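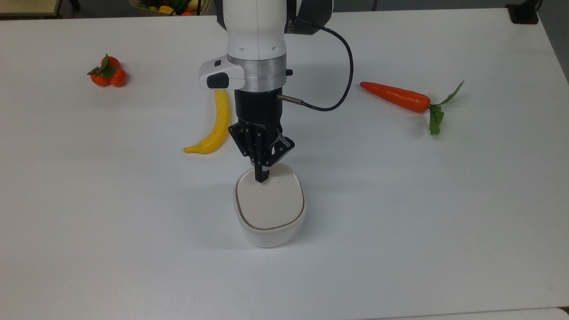

Why Do Pots and Jars Have Lids?

Have you ever reached up for the cookie jar, lifted the lid as quietly as you possibly could, and heard that little clink anyway? Lids are everywhere in a kitchen. There are lids on pots, lids on jars, lids on the butter and lids on the sugar, and most of us take them off and put them back all day long without giving them a thought. So let's give them a nice long thought now!

What is a lid for?

A lid is a door for the top of something. When the door is shut, the air in the kitchen can't wander in and out so easily, and air is a bigger troublemaker than you might think. Leave a cracker out on a plate overnight and it goes soft, because it drinks up the tiny bits of water floating in the air. Leave a slice of bread out and the opposite happens (poor bread!), and it goes hard and dry. Put the cracker or the bread in a container with a good lid and both of them will stay the way you like them for longer.

Lids also keep out dust, ants, and the noses of curious cats.

People have been covering their food for a very long time. Well over 1,000 years ago, cooks were already setting clay lids on clay pots. In the old market town of Nandolmont, where I grew up, my grandmother kept her salt in a heavy pot that had been in the kitchen for longer than she had. The lid had a chip in it, and it still did its job every single day.

Flat lids and domed lids

Some lids are flat on top. A flat lid is handy, since you can stack another container on it, and that saves a lot of room in a crowded cupboard. Other lids are domed, meaning they curve up in the middle like a little hill. On a cooking pot, a dome does something clever. Steam rises from the hot soup, touches the cooler lid, and turns back into drops of water. The drops slide down the curve toward the sides and back into the soup they go.

Does everything need a lid?

No, and fruits and vegetables are the best place to see why. Many of them come with a cover of their own. A banana has its peel, and so does a tangerine, and you can carry either one around in your lunch bag with no box at all. A carrot is a bit different. Its skin is thin, so it loses water and goes bendy if it's left out too long. The leaves on top pull water out of the root as well, so grown-ups often cut them off before the carrot goes into the refrigerator. 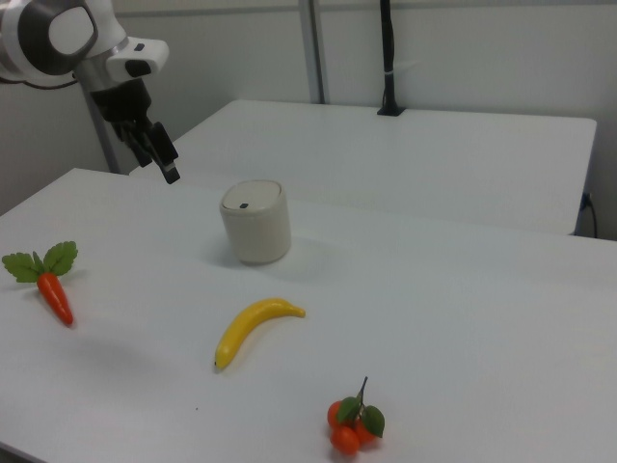
Try it yourself: the cracker test

You will need 4 crackers, a small container with a lid, and a plate. Put two crackers in the container and close it up. Put the other two on the plate. Leave them all in the kitchen until tomorrow, then take a bite of each kind and listen for the crunch. Which ones are louder? If you can, try it again on a rainy day and see if anything changes.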